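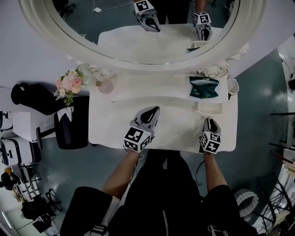

Woronance Dressing Table with Irilley Oval Mirror

Manufacturer: Stirnov
Supplied by: Gwynne Interiors Contract Furniture
Product type: dressing table with rear-mounted mirror
Finish: white
Page last revised: August 17, 2022

Overview

The Woronance is a white dressing table with an irregular, curved top. It is supplied with the Irilley mirror, a large oval glass in an ornate white frame, which stands along the back of the table. The set is intended for guest bedrooms, dressing rooms and bridal preparation rooms, and for retail display.

The table and mirror are sold together. The Irilley can be ordered separately as a replacement part, but the Woronance is not sold without a mirror.

Tabletop

The front and side edges of the top are curved. Installers should take the widest point of the top as the working dimension when marking out a position, and should not measure along the rear edge alone. A site template is available on request and shows the full outline of the top.

A low ridge line crosses the top. Trays and other flat-based items should be placed wholly to one side of it. Small bottles, cups and cosmetics pouches may be kept towards the rear, provided they do not press against the scrollwork at the base of the mirror frame.

The top is not rated for heated appliances placed directly on the surface. Hair straighteners and curling tongs should be stood on a heat-resistant mat, which is not supplied. Nail varnish remover and other solvent-based products should be kept in closed containers and wiped up immediately if spilt.

Mirror

The Irilley frame is a broad surround with rounded corners and an oval opening. Scrolls, volutes and roses are worked in relief, with a floral garland along the top of the oval. All of the relief is white, to match the table. 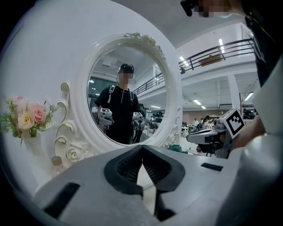

Irilley mirror with relief roses and scrolls, shown with artificial flowers in a white vase.

The frame should be lifted by its outer edges with both hands. It must never be lifted by the garland or by any of the raised roses. Two people are required to move the mirror once it is out of its carton.

When the table stands opposite a window, the mirror will return direct daylight into the room for part of the day. Where this is likely to be a nuisance, the table should be placed on the wall at right angles to the window. Ceiling lights will also be reflected in the glass, and their position should be checked from the seated position before the table is fixed.

Positioning

The Woronance is suitable for use against a flat wall or in front of a display panel. Curved panels may be used if the rear fixings can be reached from both sides. The floor must be level. On carpet, the table should be left to settle for a day and the level checked again before the mirror is fitted.

Seating is not included. Any chair with a seat height suited to an ordinary desk may be used. Chairs with arms should be checked against the underside of the top before ordering, as arm heights vary. Swivel chairs are acceptable, although repeated contact with the front edge will mark the finish.

Sufficient space should be left at each side of the table for cleaning. If a vase or other tall item is to stand next to the mirror, it should be set clear of the frame so that it can be lifted out without touching the relief.

What is supplied

The set is delivered in two cartons, one for the table and one for the mirror. The fixings are packed in the table carton and comprise:

6 table bolts with washers
4 mirror fixing screws
2 wall restraint straps
1 hex key
1 instruction sheet

Wall plugs are not supplied. The type required depends on the wall, and the installer is responsible for selecting them. A cross-head screwdriver and a spirit level are needed in addition to the hex key.

Assembly

Place the table carton on a clean, dry floor with the printed side upwards and open it along the taped seam. Do not use a long blade. Keep the inner wrapping, which can be laid out to protect the top during assembly.

Fit all six table bolts finger-tight before tightening any of them. Stand the table in position, check the level in both directions, then tighten the bolts in opposite pairs.

Bring the mirror to the table only when the table is in its final position. One person should hold the frame upright while the other inserts the four mirror fixing screws. Do not use a powered screwdriver on these screws.

Attach both wall restraint straps. The straps are required in all installations, including those where the table is expected to be moved at a later date.
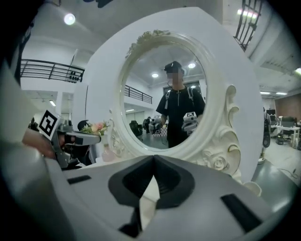

Oval glass with raised white rim and floral garland. Irilley mirror.

Cleaning and care

Clean the glass with a soft, lint-free cloth and a small amount of glass cleaner. Apply the cleaner to the cloth and keep it away from the joint between the glass and the rim, as liquid that runs behind the glass can damage the silvering.

Dust collects in the scrolls and between the petals of the roses. Remove it with a dry, soft-bristled brush, working from the garland downwards. Do not use a vacuum cleaner nozzle with a hard edge. Damp cleaning of the relief should be limited to light marks and the surface dried straight away.

The tabletop can be wiped with a damp cloth and mild washing-up liquid. Cream cleaners, scouring pads and furniture polish containing silicone are not suitable. Lift items off the top before cleaning; sliding them will in time leave fine scratches, particularly along the ridge line.

Check the wall restraint straps and mirror fixing screws at each deep clean and tighten if necessary.

Replacement parts

The following can be ordered separately:

Irilley mirror, complete with frame
Fixings pack, table and mirror
Wall restraint straps, pair
Touch-up paint, white

The glass is not available without the frame. A cracked or chipped mirror should be taken out of use and replaced as a complete unit. Touch-up paint is matched to current production. Tables delivered before the change of finish in May may show a slight difference in shade.

Ordering

The Woronance set is available singly or as a contract pack of six. The contract pack is priced at £2,592 excluding VAT and delivery. Single sets are priced on application.

Delivery is to a ground-floor room. Upper-floor delivery can be arranged where there is a suitable lift, and the access route should be described when the order is placed. Cartons should be inspected on arrival and any damage written on the delivery note before signing.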